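July 24, 2018

**Equipment Planner, handling tools (fixed term, 13 months)**

Howlader is looking for one person to plan and manage the purchase of gripping equipment for our workshop in Vululport. The position starts in September and is paid from the Trisunska budget, so the end date can't be moved.

We pick and pack small sporting goods, and many of them are light and easily damaged. Until now each team has ordered its own fingers, pads, inserts and spare screws. As a result we have three suppliers for the same part and no common price list. The new colleague will put this in order.
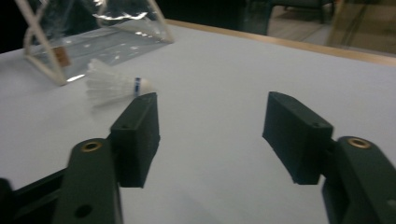 Your first task will be a purchase plan for the coming year. It should cover 85 pairs of gripper fingers, of which 70 are replacements and the rest are for new stations. For each type of part you will compare the cost of printing it in our workshop with the cost of ordering it from outside, including the hours of our technicians. Any single order above 300 dollars needs a second signature from Obaidul Herath, who is responsible for the workshop budget.

You will also:

- keep the list of spare parts up to date
- ask for quotes and check the delivery terms
- sit with the operators at the test table and write down which parts wear out first
- prepare the budget request for the Osix line — this one is new for all of us

**What we ask for**

- two years of work in purchasing, production planning or a technical store
- good knowledge of spreadsheets
- the ability to read a simple part drawing
- English for daily work

Experience with 3D printing is welcome, but we can teach it. A degree is not required.

**What we offer**

Full-time work on the day shift, paid training in the first month and a travel allowance for those who live outside Vululport. Part-time work is possible after the purchase plan is approved.

**How to apply**

Please send your resume and a short letter to Anwara Fakir at the Howlader personnel office. In the letter, tell us about one purchase you planned and what you would do differently today. One page is enough. We answer every application, also when the answer is no.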